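Can a machine clear your desk yet? How to find out

Every year somebody tells me the household robot is nearly here. Every year I still wind up my own cables. If you want to know how near "nearly" is, you can test it at a table with a pair of hand-held grippers – the sort a person works by hand so that a robot can later copy the movements.

Step 1. Pick a dull surface
Plain and pale is best. Leave the odd mark where it is. A robot that only copes with spotless worktops will be no use in my kitchen. 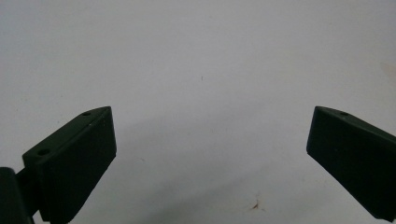 Fingers open, nothing between them yet.

Step 2. Pick a duller chore
Everyone wants to start with folding shirts. Start with one small object, picked up and put down where you meant it to go. Jasper Verbeke, who runs the chore trials at Orness, began with laundry and was back to single items by September.

Step 3. Do it yourself, with the grippers
Put down your bare-handed habits and try the job with two stiff fingers a side. You will be slow. Small things with a lead attached are a good test of temper, as the lead has plans of its own. 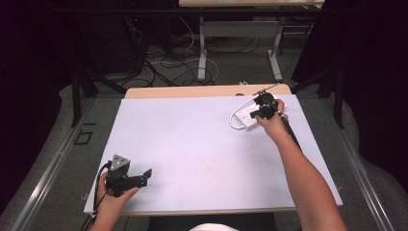
Repeat until bored, then do 50 more. The Kalten set we trained on had 2740 goes in it, and we threw out 1466 for fumbles, sneezes and one long phone call.

Step 4. Let the machine have a turn
Give it 3 tries at each starting position and write down every result, including the embarrassing ones. Mesfin Gebremichael keeps two columns, "did it" and "did something".

Step 5. Move the object a hand's width and try again
Most of the bragging stops at this point. Ours did well on the spot it knew and then pinched thin air with great confidence.

So, can it do chores? It can do a bit of one, on a good afternoon. The Kumsa arm goes to Barkport next for a go at sorting cutlery, and I'm keeping my tea towel.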